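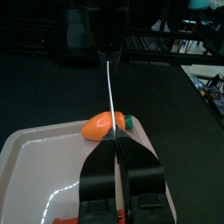 Randa Nseir nos escribió que había leído la ficha del kit Ustik dos veces y seguía sin saber si las pinzas sirven para piezas de plástico liso, que son las que más se le escapan con su equipo actual. Como la consulta se repite, empezamos por ella.

¿La pinza Ustik sujeta piezas lisas y redondeadas?
Sí, dentro de su apertura. Los dedos cierran en punta y conviene tomar la pieza por la zona media. Con superficies brillantes recomendamos activar el cierre lento y montar las fundas de goma, que van en la bolsa pequeña del kit.

¿Qué incluye el kit?
La pinza con dos dedos, la cámara de muñeca, el soporte, el cableado, las fundas y la licencia del programa Bogdan para un puesto. El brazo no está incluido. Tampoco las bandejas ni los objetos de prueba.

¿Con qué brazos es compatible?
Con los que admiten la brida Zalstead, tipo 2 o tipo 4. Si el suyo lleva otra brida, envíenos el plano antes de hacer el pedido. El adaptador se fabrica aparte y tarda 11 días laborables.

¿Se puede practicar con juguetes o comida de plástico?
Sí. Muchos clientes empiezan así, porque son objetos baratos y no se estropean si caen. Una bandeja de borde bajo es suficiente para las primeras tareas.

¿Importa el color de la mesa?
Para la pinza no. Para la cámara, una mesa oscura y mate da menos problemas que una blanca. Los reflejos en bandejas de plástico se reducen moviendo la lámpara a un lado.

¿Cómo se calibra la cámara?
Desde el menú Muñeca de Bogdan. Hay que repetir la calibración cada vez que se desmontan los dedos. Las dos puntas tienen que verse en la pantalla con la pinza cerrada.

¿Qué hago si un cable pasa por delante de la pieza?
Sujételo al soporte o cambie la posición de la bandeja. El programa puede interpretar el objeto como dos piezas separadas. La versión de febrero corrige parte de estos errores, pero no todos.

¿Ofrecen instalación?
En el taller de Honuvley o en su local. La visita se factura por jornada y la lleva Ryszard Michalski. El desplazamiento se presupuesta por separado.

¿Cuánto cuestan los dedos de repuesto?
37 euros el par, sin impuestos. Los tornillos vienen incluidos.

¿Hay devolución?
Sí, con el embalaje original y la licencia sin activar. Los adaptadores a medida no se devuelven.

Página revisada el 23 de junio.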